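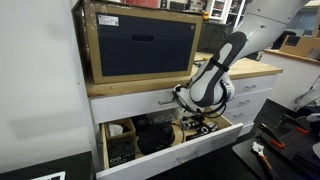

*White drawer fronts with silver bar handles under a butcher-block countertop.*

**Vendum opens kitchen showroom and parts counter in Irkosby**

IRKOSBY, October - Kitchen supplier Vendum has opened a showroom and parts counter on Prestden Road, its first location outside its home town of Morrison. The store sells cabinets, countertops and drawer hardware to homeowners and small contractors, and keeps replacement parts in stock for kitchens the company has sold in the past.

The Irkosby site takes over the ground floor of a former carpet store. It has 2 full-size kitchens on display, a cutting room for countertops and a counter where customers can buy single items such as a hinge, a handle or a pair of drawer runners.

"People in Irkosby have been driving to Morrison for a drawer runner, and that is a long way to go for a part that fits in a coat pocket," said Ishbel Laing, managing director of Vendum. "We had the delivery addresses in front of us for years. Opening here was an easy decision once the right building came up."

The parts counter carries 115 items at all times. Anything else in the Vendum catalog can be ordered at the counter and picked up within 3 working days. Customers who don't know the name of a part can bring the old one in, and staff will match it from the stockroom shelves.

Wood countertops are cut to length on site. Customers can choose a straight or rounded front edge, and sink cutouts are made from the sink maker's paper template. Each top leaves the store with a first coat of oil and a printed care sheet. Offcuts long enough to use as shelves or cutting boards are sold by the door.

Kirsty Yule, who managed the parts desk in Morrison, is the store manager. Liudmyla Palamarchuk joins as kitchen planner and will handle home measuring visits in Irkosby and the villages to the north. Measuring visits cost $300, and the full amount comes off the price of any kitchen ordered afterward. Planning appointments in the store are free and can be booked by phone or at the counter.

"Most of the people I meet are keeping part of what they have," said Palamarchuk. "They want new drawers and a new top, and the wall cabinets stay up. We can price that job the same way we price a whole kitchen - item by item, on one sheet."

Contractors can open a trade account at the Irkosby counter. Existing Morrison accounts work in both stores with no new paperwork, and orders placed in one can be collected from the other. The loading door is at the rear of the building and opens at 7 a.m.

Vendum will also run short evening sessions on basic kitchen repairs, starting with how to adjust a sagging door and how to replace a drawer front. Places are free but limited, and sign-up sheets are at the counter.

**About Vendum**

Vendum supplies kitchen cabinets, countertops and hardware from stores in Morrison and Irkosby. The company is privately owned.

**Media contact**

Dougal Lennox, Communications, Vendum, Prestden Road, Irkosby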